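# Mastine Soft Toys: pick-up-and-put-in-basket episodes

Hello, and thank you for taking a look at this set – we've been fond of it for a while and are glad to see it leave the building.

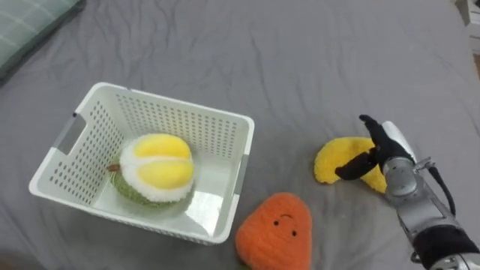 *Head camera view: the hand holding the banana, with the durian in the basket.*

## What you'll find

Mastine is a collection of 1,324 teleoperated episodes in which a robot hand tidies plush toys into a basket on a bed. Of those, 1,162 are marked as complete, meaning that every toy named in the instruction ended up in the basket. The remainder are kept in a folder called `partial`, and we'd gently encourage you not to throw them away, as there are plenty of good grasps in there even when the ending went wrong.

Each episode folder holds:

- `head.mp4` – the video from the head camera
- `joints.csv` – arm and finger positions, one row per video frame
- `task.txt` – the instruction in plain words, such as "put the banana in the basket"
- `notes.txt` – whatever the operator felt like writing down, which may be nothing

## How it was gathered

Perla Montes and Eliseo Ocampo did nearly all of the driving, and Charito Tolentino went through the recordings afterward and marked where each grasp starts and ends. We asked the operators to move at whatever pace felt natural to them, so you'll notice that Eliseo is quick and Perla likes to line things up first. The `operator` column in `index.csv` will let you separate the two.

Soft things are harder than they look! A plush toy gives way under the fingers, and a bedsheet wrinkles differently every time somebody leans on it. We left the wrinkles alone between episodes and only straightened the sheet at the start of a session.

## Things to watch for

- Toys near the bottom of the view can be partly out of sight. The labels still count them.
- The finger readings drift a little in long sessions. Version 5 corrects most of this, so please don't mix it with files you downloaded in May.
- The 828 episodes with `start=occupied` begin with a toy already in the basket. If you train only on these, your model may get confused by an empty one (ours certainly did).

## Questions

Write to Guadalupe Ibarra if a file is missing or won't open, and to Charito about labels. Corrections are very welcome, even tiny ones, and it helps a lot if you include the episode number.

Last updated 8 Nov 2024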